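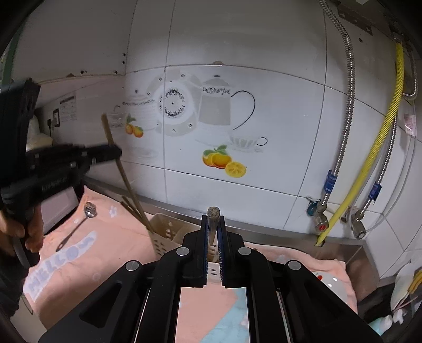
Pauzinhos de madeira e o cesto bege.

Fio sobre madeira na cozinha. Uso colher de pau, tábua e hashi todo dia e estraguei muita coisa até pegar o jeito. Vou juntando por partes.

1. Madeira não fica de molho. Nem colher, nem tábua, nem cabo de faca. Lavo logo depois de usar, com a esponja macia e pouco detergente, e enxáguo com água morna.

2. Lava-louça também não. Minha primeira tábua boa era uma Tader, comprada com o décimo terceiro. Foi para a máquina por engano e abriu uma rachadura de ponta a ponta. Colei, lixei, abriu de novo. Hoje é apoio de vaso na varanda.

3. Para secar: em pé, com ar dos dois lados. Tábua deitada na pia seca em cima, continua úmida embaixo e empena. Com hashi eu enxugo no pano e deixo em pé num recipiente vazado, com as pontas finas para cima.

4. Quem me ensinou a passar óleo foi a Sigrun Amundsen, dona da casa onde aluguei um quarto em Bråten. Ela fazia isso em maio e em novembro, com as janelas abertas, e a cozinha inteira ia para cima da mesa da sala.

5. O método dela: madeira bem seca, óleo mineral próprio para contato com alimento, pano de algodão velho. Uma camada farta à noite. De manhã, tira o excesso com outro pano e passa uma segunda, mais fina. Um frasco de 700 ml dura anos para uma casa pequena.

6. Óleo de soja, de girassol, azeite: não uso. Fica pegajoso e depois cheira a ranço. Já joguei fora um pilão por causa disso.

7. Perguntaram da cera. Uso a da Pletorance, de abelha com óleo mineral, só nas tábuas. Em colher que vai na panela quente não vejo vantagem, derrete e sai.

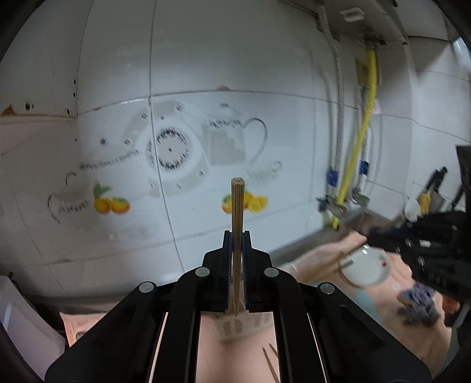 Hashi de madeira. Atrás, azulejo branco e cinza.

8. Já que pediram para falar de hashi: os que uso são sem verniz. Verniz barato descasca na ponta, bem onde vai na boca. Sem verniz mancha mais – shoyu e cúrcuma não saem – mas dá para lixar.

9. Lixa: começo na 220 e termino na 400, sempre no sentido do veio. Depois da primeira lavagem a fibra levanta e a superfície fica áspera. Deixo secar e passo a 400 de novo. Só então vai óleo.

10. Cheiro de alho e cebola na tábua: sal grosso e meio limão, esfrega, espera uns minutos, enxágua. Resolve quase tudo. Para peixe prefiro ter uma tábua separada.

11. Mofo preto no cabo ou dentro de rachadura: vai para o lixo. Já tentei salvar com vinagre e voltou em três semanas.

12. Sobre preço. Vi na loja Stander, lá em Bråten, uma tábua de topo por cerca de 3000 coroas. Bonita, pesada, não comprei. A que uso hoje veio de um marceneiro do bairro, sobra de uma bancada, e custou menos que um jantar.

13. Madeiras que deram certo comigo: bordo e faia, que são o que se acha mais fácil por lá. Aqui no Brasil, teca e muiracatiara. Pinus amassa demais, a faca marca em uma semana.

14. Bambu é outra conversa. Dura bastante, mas solta lascas finas quando resseca, e acho duro para o fio da faca. Tenho duas espátulas e nenhuma tábua.

Amanhã de manhã respondo quem perguntou sobre cabo solto de faca. Preciso achar minhas anotações da cola epóxi.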